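Gritach plain cups, pack of 11

Bought these in June for the office, pale plain ones, no logo, no pattern. Odd number for a pack but fine. Hold a decent mug of tea and dont go soft before you've finished it. Rim is comfy.
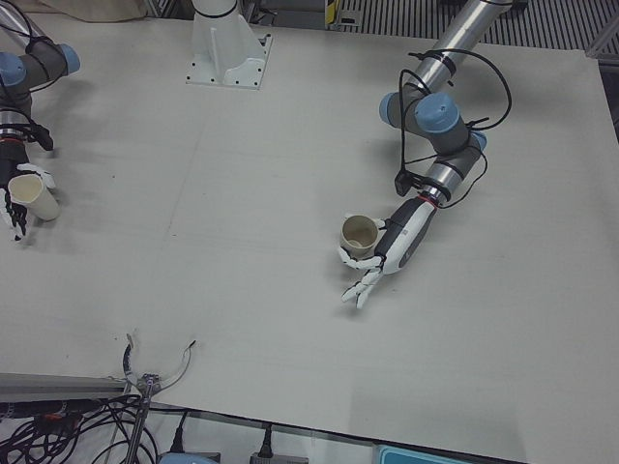
Had the Pesosska ones before and much prefer these. Lighter to hold though, so they do tip if you catch them with a sleeve. Dont fill to the top. Also dent easily if you grab them hard, we had a couple gone out of the pack already. No lids, would of liked lids. Plain colour shows coffee drips.

Still, cheap, stack neatly, no papery taste. Four stars. Will reorder, probably the box of 900 if the cupboard takes it.
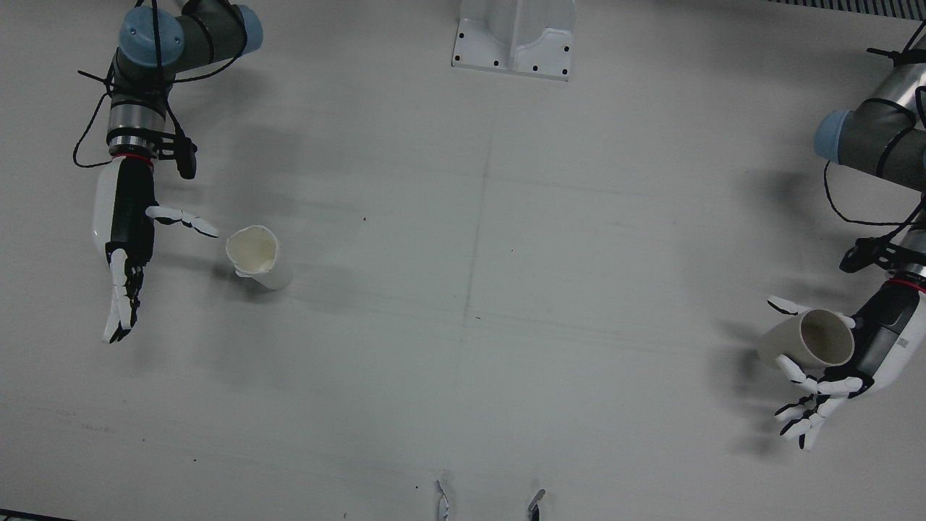

Jocelyn Ignacio: Agree on the denting. Keep them in the sleeve till you need them, ours got squashed loose in a drawer. The Ultatix lids nearly fit, bit slack on one side.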